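About Skirnus

Skirnus is a textile testing and care-label consultancy. We test garments and household textiles, write care instructions for them, and train the people who have to apply those instructions in factories, laundries and repair shops. Our clients are mostly small and mid-sized clothing brands that do not run a laboratory of their own.

The company has three departments: Testing, Labeling and Training. All three work from the same building, and samples move between them under a single job number.

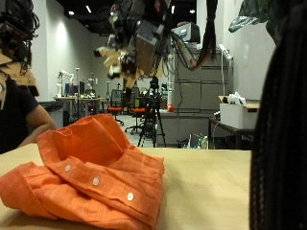
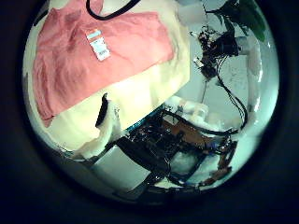 What we test

Most of our work falls under four headings: dimensional change, colorfastness, seam performance and surface wear. A standard job covers the first two. Seam and surface tests are added when the client asks for them or when the fabric construction calls for them.

Dimensional change is measured on marked specimens before and after laundering. We mark each specimen in both directions, condition it, measure it, wash it, dry it, condition it again and take the second measurement. The result is given as a percentage for length and a percentage for width. We do not average the two. A shirt that loses length and holds its width has a different problem from one that shrinks evenly, and the pattern maker needs to know which one it is.

Colorfastness covers washing, rubbing, perspiration and light. Staining on adjacent fabric is graded separately from change in the specimen itself. Two people grade each specimen independently under a standard light source. If they differ by more than half a grade, a third person grades it and all three readings go in the report.

Seam performance includes strength and slippage. Slippage is the more common complaint in lightweight woven fabrics with smooth yarns, and it is often a design problem (too little seam allowance, too few stitches) that a change of thread will not fix. We report the load, the opening and the type of failure.

Surface wear means pilling and abrasion. We keep the specimens from these tests for one year in case a client wants to compare a later production lot with the original.

How labeling works

A care label is a set of limits. It states the harshest treatment the item should receive, and the user is free to treat it more gently. Many of the labels sent to us for review are more cautious than the fabric needs, usually where a brand has copied one instruction across a whole range. An overly cautious label costs the wearer money and does little for the garment.

Our labeling staff, led by Kusum Nautiyal, write each label from test results and component data. The shell fabric is one part of that. Buttons, interlinings, fusible tapes, elastic, prints and sewing thread all have limits of their own, and the label has to follow the weakest of them. An interlining that lets go of the collar at a high wash temperature sets the limit for the whole shirt, even if the shell would tolerate more.

We also review label placement, print durability and legibility. A label that cannot be read after a season of washing has failed, and we treat it that way in the report. Printed labels are washed with the garment they belong to, not on their own.

Label records are held in Cloltance, our in-house database. Each record links the final wording to the test report, the component list and the name of the person who approved it. Clients receive a login and can pull a record at any time. When a supplier changes a component, the client enters the change and the record is flagged until we have looked at it.

Training

The Training department runs short courses on site and at clients' premises. Class size is limited to six. The subjects are:

Reading and writing care symbols
Sample preparation and conditioning
Grading color change and staining
Stain identification and spot treatment
Incoming fabric inspection

Yupin Chuensuk heads the department and teaches the grading course. She joined us from a commercial laundry, and the stain course is built on her notes from that period. Course materials are revised every July. People who have taken a course can ask for the revised materials without paying again.

Each course ends with a practical task. Participants in the grading course, for instance, work through a set of prepared specimens and have their readings compared with the reference grades. There is no written exam. A participant whose readings drift consistently in one direction is told so and can repeat the set on another visit.

History

Skirnus began as a two-person service run by Lamduan Mahawong and Henok Shiferaw, who had worked together in quality control at a shirt factory. The first contracts were for shrinkage testing only. Colorfastness was added when a client's dark lining stained a full delivery of pale jackets and there was no one nearby who could establish the cause in time.

The Fallahi project changed the direction of the company. Fallahi was a long series of tests on workwear fabrics, comparing home laundering with industrial laundering on the same cloth. It covered 207 fabrics, and the working group published its results to participating clients in full. The main finding for our purposes was that dimensional change after the first wash was a poor guide to dimensional change after the tenth. Our standard procedure for workwear has used repeated cycles since then.

Horamari, a smaller program, followed. It deals with repaired garments and asks how patches, darns and replacement fasteners behave alongside older fabric. Horamari is still open, and repair shops can submit items to it free of charge. Items are not returned unless the sender asks for them at the time of submission.

People

Lamduan Mahawong – director, responsible for testing
Henok Shiferaw – director, responsible for finance and client contracts
Kusum Nautiyal – head of labeling
Yupin Chuensuk – head of training
Kamonchanok Wattanapong – laboratory supervisor and contact for Horamari

Sending samples

Send finished garments where possible. If only fabric is available, we need full width, cut at least one meter from the end of the roll, with the lengthwise direction marked. Do not wash, steam or press samples before sending them. Pack them flat or loosely folded in a clean bag with the job form on the outside.

State the fiber content as you understand it and name the supplier of each component. If you do not know a component, write "unknown" on the form and leave the rest of the line empty. Blank lines are returned as queries and delay the job.

Samples that arrive damp are held until we have spoken with the sender. Samples with visible mold are not opened.

Reports

Reports are issued as numbered documents and are kept for seven years. A report applies to the samples received and to nothing else. It may be copied in full. Extracts need our written permission, as a single result taken away from its conditions can be misread.

Questions about a report should quote the job number. The supervisor will answer questions on method, and the labeling staff will answer questions on wording. Disputed results are retested on retained material where enough of it is left; if the retest differs from the original, there is no charge for it and a corrected report replaces the first.

Page last revised 26 January 2023.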